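# Telescopio terrestre Wikström Oltham 30 - para observación de aves y fauna

El Oltham 30 es un telescopio terrestre de cuerpo acodado, pensado para las personas que miran aves desde un punto fijo: un observatorio de madera, la orilla de una laguna, un dique, la ventana de la casa. No es el más ligero de nuestro catálogo y tampoco el más barato. Lo vendemos desde hace dos temporadas y es el que más preguntas nos genera por correo, por eso esta página es más larga que las otras.

## Para qué sirve y para qué no

Con unos prismáticos usted puede saber que en la otra orilla hay limícolas. Con el telescopio puede saber cuáles. La diferencia se nota sobre todo en invierno, cuando los correlimos y los chorlitos tienen el plumaje gris y están todos juntos en el fango, lejos y medio dormidos.

Para caminar por el bosque no lo recomiendo. Las aves pequeñas se mueven rápido entre las ramas, y cuando el trípode está abierto el pájaro ya está en otro árbol. Para bosque tenemos los prismáticos Burcombe, que se explican en su propia página.

También lo compran personas que observan ciervos, cabras montesas o nutrias. Funciona bien para eso, con la misma advertencia sobre el peso.

## Datos principales

| Característica | Valor |
|---|---|
| Aumento con el ocular incluido | 30x, fijo |
| Visor | Acodado, 45 grados |
| Cuerpo | Metal con revestimiento de goma, verde oscuro |
| Relleno | Nitrógeno, contra el empañamiento interior |
| Enfoque | Doble rueda, gruesa y fina |
| Parasol | Extensible |
| Rosca para trípode | Estándar, con zapata incluida |
| Garantía | 2 años |

El ocular es de aumento fijo. Algunos clientes se sorprenden de esto, porque están acostumbrados al zoom. Un ocular fijo da un campo de visión más ancho y una imagen más clara en los bordes, y encontrar el ave es bastante más fácil para quien empieza. Si usted prefiere zoom, existe el modelo Oltham Z, que ahora mismo no tenemos en almacén.

## Uso en el observatorio

En un observatorio público el espacio es poco y la repisa suele ser estrecha. El cuerpo acodado permite dejar el trípode bajo y mirar sentado, y así también pueden mirar los niños sin mover nada. El anillo de giro deja rotar el tubo hacia un lado, cosa útil cuando dos personas comparten el banco.

Hay un punto que conviene saber: la rueda fina es un poco dura al principio. Después de unas salidas se suaviza. No hay que ponerle aceite ni ningún otro producto.

En días de viento, baje las patas del trípode y cuelgue la mochila del gancho central, de manera que toque apenas el suelo. A treinta aumentos cualquier vibración se ve, y un trípode de fotografía muy ligero no es suficiente. Nosotros lo probamos con el trípode Dristance de aluminio, el mismo que se ofrece en el paquete completo. 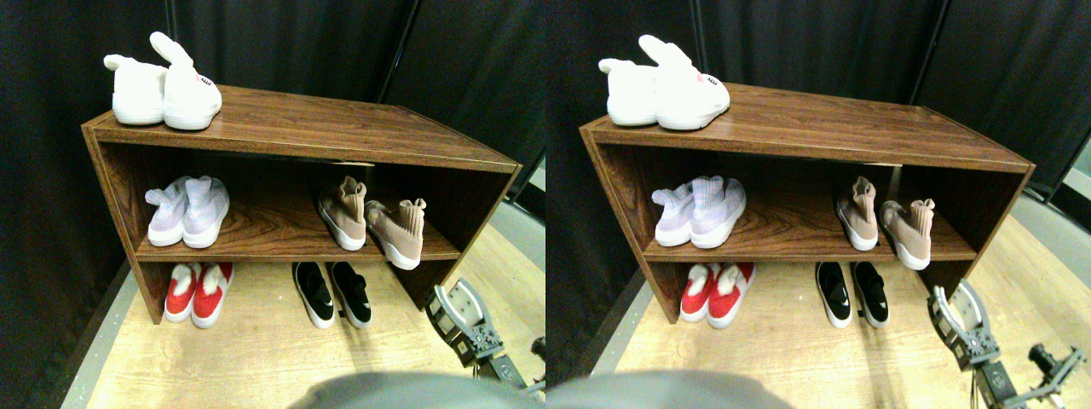 La digestión de la luz, como decía un maestro mío, es asunto de las primeras horas. Por la mañana el aire sobre el agua está quieto y la imagen es limpia. Hacia el mediodía, en los meses cálidos, aparece la reverberación y entonces ningún telescopio, ni el nuestro ni uno que cuesta tres veces más, puede arreglarlo. Si a usted le parece que la imagen "tiembla" o que no enfoca a mucha distancia, pruebe otra vez temprano antes de escribirnos por un defecto.

## Fotografía con el teléfono

El adaptador universal Burcombe se vende aparte y encaja en el ocular del Oltham 30. Acepta la mayoría de los teléfonos, pero no los que llevan una funda muy gruesa. Hay que quitar la funda primero, centrar la cámara principal sobre el ocular y después apretar los tornillos, despacio y por turnos.

Las fotos sirven para confirmar una identificación y para guardar un recuerdo. Yo uso el disparo con temporizador, así el dedo no mueve el aparato.

## Contenido de la caja

- Telescopio Oltham 30 con ocular
- Tapas delantera y trasera
- Zapata para trípode
- Funda acolchada que se puede dejar puesta durante el uso
- Paño de limpieza
- Manual en español e inglés

El paquete completo añade el trípode Dristance y una correa ancha para llevar el conjunto al hombro.

## Cuidado y limpieza

1. Sople primero la arena o el polvo con una pera de aire.
2. Pase el pincel suave, sin presionar.
3. Use el paño solo al final, con movimientos circulares y con una gota de líquido para lentes.
4. Si estuvo cerca del mar, limpie el cuerpo con un trapo húmedo el mismo día.
5. Guárdelo fuera de la funda hasta que esté seco.

No abra el tubo. Al abrirlo se pierde el nitrógeno y también la garantía.

## Preguntas que nos llegan a menudo

**¿Puedo usarlo con gafas?**
Sí. La copa del ocular gira y se queda en tres posiciones. Con gafas se usa abajo del todo.

**¿A qué distancia se reconoce una anilla?**
Depende mucho de la luz y de la anilla. Con una anilla de color con letras grandes, en un ganso o una gaviota quieta, aproximadamente 200 metros en buenas condiciones. Las anillas metálicas son otra historia y pocas veces se leen completas.

**¿Es posible mirar la luna?**
Es posible y es bonito. Nunca lo dirija hacia el sol, tampoco un segundo, porque el daño en el ojo es permanente.

**¿Hay piezas de repuesto?**
Tenemos tapas, copas de ocular y zapatas. En enero se agotaron las tapas delanteras, ya están otra vez disponibles.

## Envío y devoluciones

Los pedidos salen del almacén en 48 horas laborables. El telescopio viaja en doble caja - le pedimos guardar las dos mientras decide si se queda con él. Tiene 30 días para devolverlo, con todos los accesorios y sin marcas de uso en la zapata. El coste del transporte de vuelta lo paga el cliente, excepto cuando hay un defecto.

Para dudas antes de la compra puede escribir a través del formulario de contacto. Contesto yo mismo, normalmente por la tarde. Si me cuenta en qué lugar suele observar y qué trípode tiene ya, la respuesta será más útil.

Jhosep Arboleda
Sección de óptica
Página revisada el 9 jun 2023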